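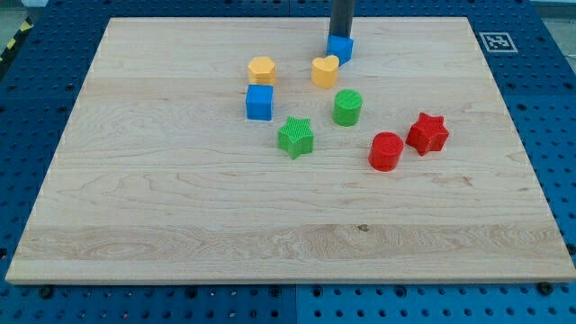
Work board

A work board is a flat panel laid over a bench to give a plain, continuous surface for handling small parts. It is used in toy workshops, classrooms and laboratories for sorting, spacing and pushing tasks, and for light assembly where parts would otherwise catch on an uneven bench top. The term covers loose boards, which are lifted off after use, and fixed boards, which are fastened to the bench below.

Material

Maple is a common choice. The wood is pale, close-grained and hard enough to resist denting by plastic or light metal parts. Boards are normally cut so that the grain runs along the longer side. Darker streaks and areas of swirling figure are natural features of the timber and have no effect on flatness when the board has been properly dried. Some users prefer plain stock for tasks in which the position of parts is judged by eye, as strong figure can make the edges of small objects harder to pick out.

Beech and birch are also used. Softwoods mark easily and are mostly confined to temporary boards.

Base

The board may rest on a solid bench or on a perforated one. Perforated benches are made up of panels with holes set out in a regular grid, into which bolts, stops and clamps can be fitted. The panels meet at visible seams. A board laid across a seam hides the step between two panels, and should be supported on both sides of it.

A margin is usually left around the board so that the holes nearest to it remain free. Printed square markers, where used as position references, are placed on the bench in this margin and kept clear of the working area.

Dimensions

There is no general standard. The Pesbridge pattern, often copied in school workshops, measures 1225 mm by 880 mm and is 35 mm thick. Thinner boards are lighter but more likely to cup if one face is sealed and the other left bare.

Blocks

The parts most often used with a work board are small coloured plastic blocks. Mixed sets combine cubes with prisms and outline shapes such as hearts. Each shape behaves differently when pushed:

Cubes slide squarely if pushed at the centre of a face, and turn if pushed near a corner.
Hexagonal prisms present six side faces and are easily turned from one to the next.
Hearts have rounded lobes and tend to swing away from an off-centre push.

A set may contain several blocks of the same colour, or of the same shape in different colours. Sorting by colour and sorting by shape are therefore treated as separate tasks. The Sepp set, described by Parveen Pathirana, has 74 blocks, of which only a few are placed on the board at once.

Care

The surface is wiped with a barely damp cloth and dried along the grain. Wax is avoided, as it changes how blocks slide. Raised grain is removed with fine abrasive paper on a flat backing. Bolts at the edge of a fixed board are checked for tightness after any change in room humidity.

See also

Bench stop
Pegboard
Shape sorter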